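In praise of the plain brown box

I have moved house four times and I would like to make a case for cardboard. I mean the ordinary kind, brown or beige, a bit battered, the sort you fold up out of a flat sheet on the living room carpet while the kettle boils. It is a wonderful thing and we treat it like rubbish, which of course most of it becomes, but not in my house if I can help it!

My last move was to Clovdale, up two flights of stairs, and everything I own went into 32 boxes. A friend had offered me a stack of plastic crates with hinged lids. They were very smart. They also weighed a fair bit before you had put a single saucer in them, they wouldn't squash down into the odd gap at the back of the van, and they had to be given back within the fortnight, so that the first thing I'd have done in my new home was unpack against the clock. I said thank you and went for cardboard.

What I love most is the hand-hole. Somebody, at some point, looked at a box full of books and thought about the person on the other end of it, and cut a slot in the side just wide enough for four fingers. You don't notice it until you're halfway up the stairs with a box that hasn't got one, hugging the thing to your chest with your chin on the lid and no idea where your feet are. With the slots you can carry it low, you can see the next step, and you can drag it over the floor at the other end when your arms have given up. If you are buying boxes, pay the extra for hand-holes. I'd go without tape first (well, nearly).

Then there are the flaps. People are rough with flaps. They rip them off for kindling, or cram all four down inside where they take up room. But a flap left standing makes the box taller when you're packing a lampshade or the tops of the coats, and it gives you somewhere to write KITCHEN in big letters that can be read from across the room. A crease or a small tear does it no harm at all. I've got boxes on their third move with flaps gone soft as felt at the fold, and they still close.

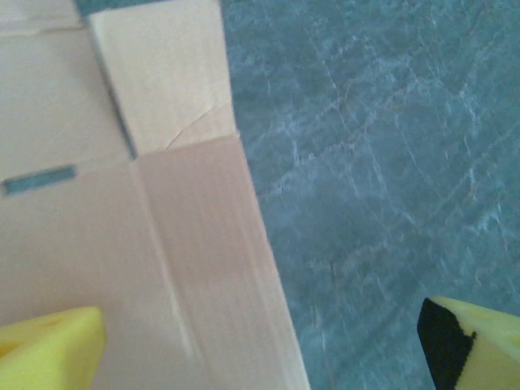
Razia Sethi thinks I'm being sentimental, and wrote to tell me so after I'd gone on about this once too often. Cardboard is fine until it meets a damp garage, she says, and she lost a whole winter's worth of jumpers to one that sagged and split along the bottom. Her rule is plastic for anything that stays put longer than a month, and cardboard only for the journey.

I can't argue with the jumpers. Damp is the enemy, and a box stored on a concrete floor wants a couple of slats under it at the very least. But a month is much too strict! I have had Christmas decorations in the same box on top of the wardrobe for years, in a dry bedroom, and it has been no trouble to anyone. It also breathes a little, and when you open it you get that warm papery smell, which for me is half of Christmas.

And think what else you can do with one. Cut flat, it goes under a paint tin, or over the weeds, or between two plates. Turned on its side it's a bookcase for the week before the bookcase comes. Give it to a child and you won't see either of them until teatime. The cat, naturally, moves in before the wardrobe is even up.

So fold yours down when you've finished with them, peel off the worst of the tape and stand them behind a door. Someone you know will be moving by July, and they'll be going round the back of the shops asking for boxes. Mine have gone to Sorcha Ní Mhurchú, hand-holes and all, and I've told her I want at least ten of them back.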